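Minutes of the shared desk meeting, June 16, 2026

Present: Kamala Warrier (chair), Pádraig Ó Néill, Styliani Michailidis, Ultan Ní Bhriain. Sinéad Cronin sent her regrets and a very kind note, which Kamala read out.

Kamala thanked everybody for coming, and we agreed last month's minutes with one small fix to the spelling of Droseck.

Item 2. Wiping down the long white desk

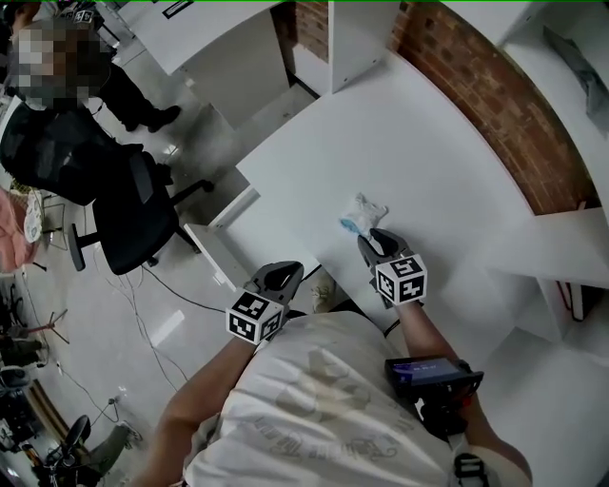
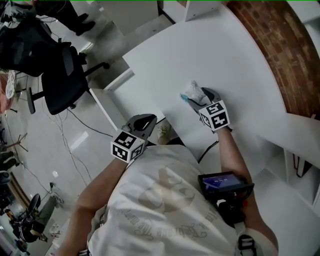

Pádraig opened by saying how fond he is of that desk, and most of us feel the same, but a glossy top does show every mark and wants going over more often than we had planned. Styliani wondered if the stretch by the brick wall could be done first, while people are still getting their coffee — this was warmly received. Ultan asked whether a crumpled white piece with a bit of light blue on it, like the one on the desktop there, should go in the bin or the wash, and after a good long chat we settled on one basket for each. Kamala will buy 2 baskets and a pack of 50 wipes, spending no more than 40 dollars.

Item 3. Jemby order

Put off until July, when Sinéad can join us.

Meeting closed with thanks to Styliani for the lemon cake.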